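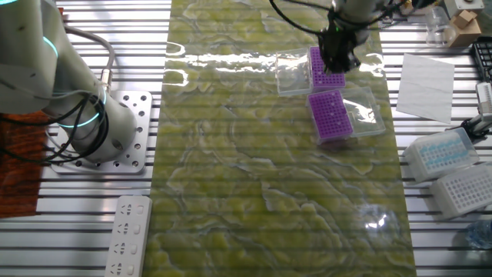 Arm and mounting plate.

Section 3. Setting Up a Walk List in Ladar

Read this section before you assign any doors to canvassers. It applies to the campaign edition of Ladar. County party offices using the shared edition should follow the same steps but will see an extra Approvals tab, covered in Section 7.

3.1 Before you begin

You need the following:

A current voter file from your county or state election office, saved as a CSV file.
A Ladar login with Organizer or Manager rights.
The precinct numbers you plan to cover.

Note: Files with more than 2000 voters must be uploaded from a desktop computer. The phone app will stop the upload and show error 2748.

3.2 Importing the voter file

1. Sign in and open the Lists tab.

2. Select New List, then Import.

3. Choose your CSV file. Ladar reads the first row as column names. If your county sends the file without a header row, check the box marked No Header and name the columns yourself on the next screen.

4. Match each column to a Ladar field. Voter ID, last name, street address and precinct are required. Party registration and vote history are optional, but you cannot filter by them later if you skip them now.

5. Select Save and wait for the confirmation message. Do not close the browser window during this step.

Caution: Importing the same file twice creates duplicate households. If you are not sure the first import finished, look under Lists – Recent before trying again.

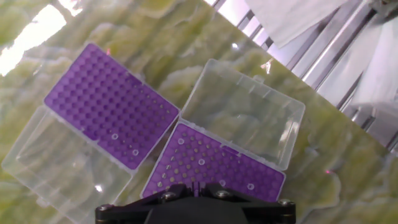
3.3 Cutting turf

Turf is the group of doors one canvasser or pair will cover in a shift. Ladar can cut turf for you, or you can draw it by hand.

1. Open the list and select Map View.

2. Set your filters. For a primary, most campaigns start with voters who took part in the last primary and leave the rest for a later pass.

3. Select Auto Cut and enter the number of doors per turf. In town, 45 is a fair figure for a three-hour shift. Use fewer where houses are far apart.

4. Check every turf line on the map. Auto Cut does not know about highways, rivers or gated streets, and it will sometimes put both sides of a four-lane road in one turf. Drag the line to fix it.

5. Name each turf. Use the precinct number first, then a letter, so that the turfs sort in order.

Note: In the January release, apartment buildings were counted as one door. This has been corrected. Turfs cut before the update keep the old count until you recut them. 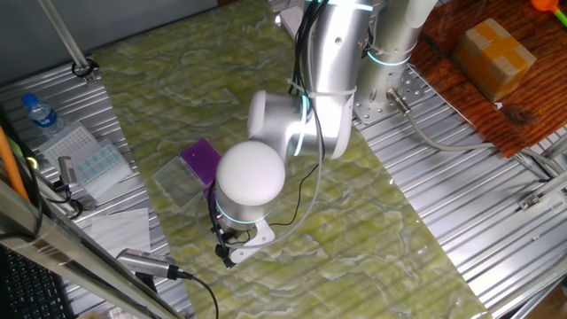 3.4 Assigning and printing

1. Select a turf and choose Assign.

2. Enter the canvasser's name or email address. A canvasser without a login can still be given a printed packet.

3. For paper packets, select Print. Each packet has a map, a street-ordered list and a script page. Odd and even house numbers print separately.

4. Write the packet number on your sign-out sheet.

Caution: Printed packets contain voter information. Collect them at the end of the shift and shred them once the results are entered. Your state may limit how voter data can be used or shared – check with your election office.

3.5 Entering results

Results from the phone app appear in the list when the phone is back online. Paper results are entered by hand under Lists – Data Entry. Use Not Home only when no one answered. Use Refused when someone answered and did not want to talk, and that voter will be left out of the next cut.

Questions about this section go to Adom Quartey, field support.

Last revised April 21, 2018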